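Delia Zamfir started coaching junior tennis in a school gym with a taped line for a net. Eleven winters later she runs the under-10 program at Calitz, a four-court club where she still strings most of the loaner rackets herself.

She grew up playing on full-size courts with adult balls. "I was seven and everything bounced over my head," she says. "You learn to back up ten feet and slap at it. I spent my teens trying to get rid of that forehand."

Her beginners play on a short court for the first two seasons. Parents ask when their kids will move up, usually by December. "I tell them I don't know yet. Some kids are ready at eight. I had one boy who stayed on the small court until he was almost eleven, and he plays college tennis now."

A typical class lasts 40 minutes. She used to run 70, until her assistant, Tanvir Ekanayake, pointed out that the last half hour was mostly kids lying on the ground. The class now opens with throwing and catching, and rackets stay in the bags until everyone has warmed up.

"A serve is a throw," Zamfir says. "If a child can't throw, I'm not going to fix it by talking about grip."

Money is the harder subject. Last year the program spent $2,753 on court time at the Javach center when the club's roof leaked, and fees went up in the spring. She lost two families over it. "I called them both. One came back."

On equipment she is relaxed. She likes softer, slower balls for the younger groups and doesn't care who makes them.

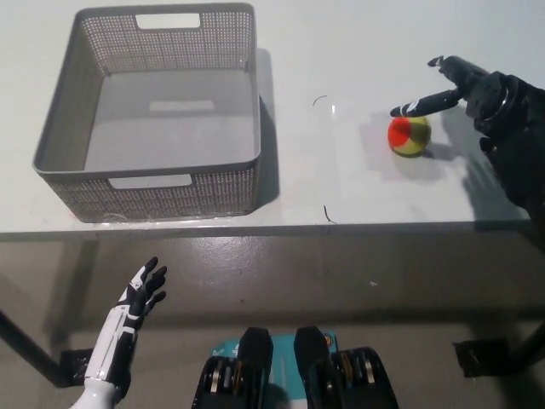 *A two-color ball beside an empty gray basket.*

Asked what she would change, she goes straight to tournaments. "Too early, too many. Let them play for points with their friends on a Friday and have a snack after."

Registration for her winter groups is open at the club desk until 6 p.m. daily.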